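I got the time wrong and showed up at Vivstead forty minutes early, which meant I caught Niamh Keane eating toast over a spreadsheet. She waved me in anyway. The spreadsheet, as I learned within a minute of sitting down, was the second version of the robot budget, and she was not in love with it.

"The first one was so cute," she told me. "I had a line for the arm, a line for the gripper and a line that just said 'misc.' I think I put 400 dollars in misc. I'd like to go back and give that woman a hug."

Vivstead is a small contract shop that sorts and packs parts for other companies, and Niamh runs operations (and purchasing, and a fair amount of everything else). They're a few months into using one arm on one bench, with a second on the list for next year if the numbers hold up. I've written about plenty of big installs, and I was really curious how a place this size decides what to spend money on!

The way she tells it, she got three quotes and the prices weren't what separated them. Cindus wanted to sell her a full cell with fencing, a conveyor and a service plan. Fadex had a lighter package, arm and controller only. Treloar was in the middle, and Treloar is who she went with, mostly on account of the lead time.

"Fourteen weeks against 62 days," she said. "I had a customer who wanted to see something running by July. So there's your procurement strategy, I looked at a calendar."

I asked what she'd budget for differently if she were starting over, and she didn't even stop to think. Fingers! She had priced the gripper as a thing you buy once. The fingertips take the beating, though, and she now carries spares as a regular supply item, same as tape and gloves.

"You look at the rubber after a while and it's scuffed, the edges are going," she said. "It still grips. But I want the next pair in the drawer before I need it, and I had zero dollars for that. Zero."

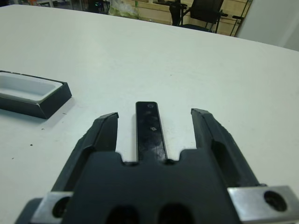
BUYING & PLANNING

Valdemar Kragh came in partway through all this, carrying his own coffee and none for us. He's the one who works with the arm all day, and he has opinions about Niamh's spreadsheet. His biggest one is that she left out the table.

"She thought we had tables," he said. "We do have tables. They wobble."

A wobbly bench is fine for a person, who just leans on it and gets on with the job. For the arm he wanted something flat, pale and solid, plus trays that wouldn't slide around when they got bumped. By the time they'd bought a top, had it leveled and tried a few kinds of tray, they had spent another 1,000 dollars that wasn't on anybody's sheet. Niamh made a face at me while he was saying it, so I'm guessing this has come up before.

He also got pretty worked up about mounting hardware. Brackets, screws, the plate that didn't match the other plate. "It's always a Thursday-afternoon kind of part," he said, which I took to mean small, cheap and out of stock. His advice to anyone writing a purchase order is to ask the vendor for the full list of what bolts to what, down to the fasteners, and to get it in writing.

And hours. They both said hours, almost on top of each other. The quote covered installation and two days of training, and the rest came out of Valdemar's week. Niamh tracks his time on the bench as its own line now, and she says it's the line that changed her mind about how soon to buy the second arm.

"I can find money for an arm," she said. "I can't find another Valdemar. So that one goes in the plan first and we see what's left."

He seemed pleased by this, or it may have been the coffee.

Before I left I asked if she'd go with Treloar again. She said probably, with a longer list of questions, and she'd get Fadex back in for a demo now that she knows what she's looking at. She's asking everybody for a price on a three-year supply of fingertips this time. One sales rep told her no customer had ever asked for that. She wrote his answer down in the spreadsheet, in the notes column, and turned the screen around so I could see it.

Related stories

Lease or buy? Three shop owners compare notes
What a service plan covers and what it leaves out
Reading a vendor quote line by line
Our bench and workholding checklist
Used equipment: when to walk away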